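Progress report, September
Stilley refurb bench, desktop towers
To: Ljubica Dimitrov
From: Fermín Huenchumán

Ljubica, quick one before the van goes at four. Sorry for the fragments, will tidy up for the final report if you need it tidier.

Where we are. 297 towers in from the Van den Broek offices, all on the shelves, all tagged. 160 finished, meaning stripped, cleaned, rebuilt, tested, drive wiped or swapped, boxed. The rest are in various states. Target for the grant was 741 over the full term so we are behind on paper, but the second batch hasn't been released to us yet and I can't refurbish what I haven't got. Cakano say it's with their legal people. Have chased twice.

What the money went on so far: two slotted benches, screwdriver sets (the cheap ones rounded off in a fortnight, bought better), thermal paste, wipes, anti-static mats and straps, a label printer, boxes. Receipts are in the shared folder under Stilley / bench. The box invoice is in there twice, ignore the second, same invoice.

Order of work has changed since the last report. We used to pull the drive last. Now drive comes out first, gets its asset number written on the log sheet, goes off for wiping while the rest of the machine is worked on. Saves a lot of standing around. Then memory, then processor if it needs repasting or the board is suspect, then power supply out for a blow-through if it's bad in there. Most are bad in there. Carpet fluff mainly.

Processors are the slow part. Paste has gone like cement on the older ones and you can't yank them. Run the machine warm for ten minutes, power off, unplug, twist the cooler, then lift. We lost a few boards early on to bent socket pins before everybody got the hang of it. Boards with bent pins go in the red crate, I straighten what I can with a mechanical pencil tip when it's quiet. It is not often quiet.

Parts holding. People were putting the processor down on the bench, on the mat, on a sheet of paper, in a coffee lid. So we tried printed trays next to the tower, with a slot for the drive to stand in and a pocket for small parts. Blocks and posts between so things don't slide about. Much better. Want more of them, see below.

Failures. 17 towers scrapped, mostly dead boards, a couple of power supplies that tripped the breaker. Good parts kept from all of them. The blue clips and latches break if you force them and we have started keeping every one we find, there's a jar.

Wiping. Pliltley software is fine, reports come out as PDF, one per drive. Schools will want these so please don't let anybody delete that folder agian. Older drives take most of a day. A second wiping dock would nearly halve the queue.

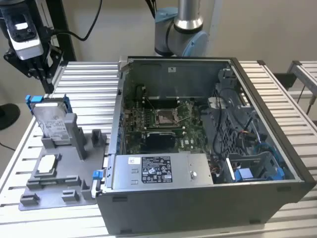

Can the machines be handed over without their original drives?
They can, as long as a tested replacement is fitted and the wipe report for the old drive goes in with the paperwork.

Asks for next period:
- release of batch two, or a firm date for it
- second wiping dock
- filament for more trays, gray is fine, whatever's cheapest
- someone for the log sheets two mornings, my handwriting is not getting better
- okay to sell the scrap metal and put it back into paste and screws

Risks: storage. If batch two lands all at once we've got nowhere to put it but the corridor and the fire people won't have that. Would rather take it in thirds.

Will send the spreadsheet tonight, column F is wrong, dont use it yet.

Fermín

Comments (3)

ldimitrov: Thanks, got it. Dock is fine, order it and send me the quote after. Scrap sale I need to ask about. Will push Cakano on the date.

benchtwo: can we get the longer screwdrivers as well pls, the short ones don't reach the back screws on the power supply

fermin_h: adding to the list. Column F is fixed now.

Stilley Refurb Bench | Contact the bench office | Back to top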